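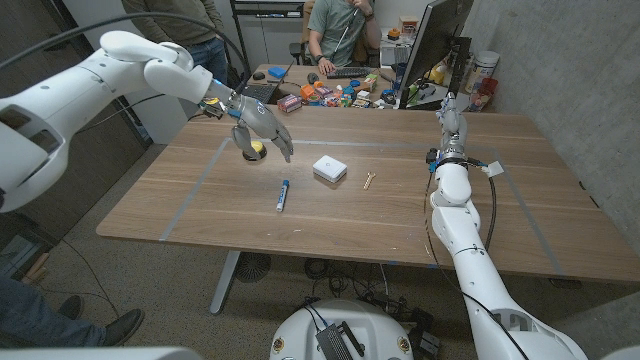 4. Complaint as a Form of Arrival

4.1 What visitors say about Lerkden

Lerkden has a harbour, a hill, a clock that can be seen from both, and a reputation for being a let-down. We collected 400 written accounts of visits to the town, taken from travel blogs, the guest books of two hotels and the comment pages of the Lorkine ferry line. The last accounts were gathered in September 2018, when the ferry line redesigned its website and the comment pages went wherever such pages go.

The first thing to say is that most of the writers had decided against Lerkden before they got off the boat. Of the 400, 110 mention the town's poor name in the opening sentence, usually with the air of someone who has been warned about a dog. "We had been told not to expect much" is the commonest form. A smaller group claims to have expected a great deal, which we find hard to credit, given that the ferry's own leaflet gives Lerkden one paragraph and spends half of it on the return sailing times.

We coded each account for tone, length and object of complaint. The objects are as one would guess: rain, gulls, chips, the hill, other visitors. The word "touristy" appears in accounts of all lengths and is never applied by a writer to himself or herself. One guest at the Prulisard Hotel managed to find the town both overrun and deserted on the same page of the guest book, and awarded it a drawing of a sad face. We coded this as mixed.

Length gave us more trouble than tone. Pleased visitors are brief. A typical kind account runs to 20 words or so, thanks the staff, and mentions breakfast. The unhappy write at leisure. Several of the longer accounts come from people who stayed in their rooms to finish them, and one of these complains of having seen nothing of the place. It would be easy to conclude that people who dislike Lerkden dislike it at greater depth. We think it as likely that they had the time, the Prulisard being a long walk from anything and equipped with good desks.

4.2 The second visit

A second visit is where the material becomes awkward for our earlier argument (Section 2), in which we held that a traveller's first opinion of a town is mostly borrowed and that a later one is more nearly his or her own. Among our writers, 80 had been to Lerkden before. They should, on our account, have had fresh things to say. What they mostly said was that it had been better last time, including those whose earlier entries we were able to trace and who had hated it then.

The Agyeman guest house is useful on this point, as it keeps its guest books on an open shelf and returning guests can look themselves up. Some do, and a few add corrections in the margin. One couple had crossed out "dull" and written "quiet" over it in a different pen. Another had underlined "dull". 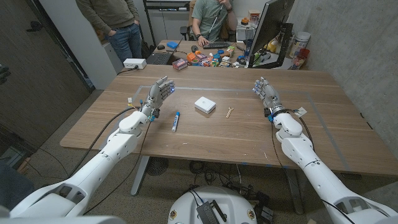

Returning visitors also differ from first-timers in what they want a town to hand over. The first-timer wants a view, a meal and something to carry home; the returning one wants the same view and the same meal, at the old price, and resents any improvement. Both, in our reading, treat the place as owing them something, and the accounts are full of small scenes of waiting for it to pay up: at the ticket window, on the sea wall, in the tea room with the menu already closed. The posture is that of the two robotic hands in Figure 2, palms up, fingers a little curled, on either side of a great deal of table. A town can meet this sort of expectation only by luck, and Lerkden has never had much of that. The sun came out for one party in March and their account is the warmest in the set, though it spells the town's name wrong throughout.

We tested whether the season of travel explained the difference between first and second visits. It explains a little. Summer visitors complain of crowds and winter visitors of closed shops, but the proportion who complain hardly moves, and the gulls are blamed all year.

A weakness of the whole exercise is that people who felt nothing in particular about Lerkden had no reason to write to anybody. They may well be the majority. The ferry is full most days, and the guest books fill slowly.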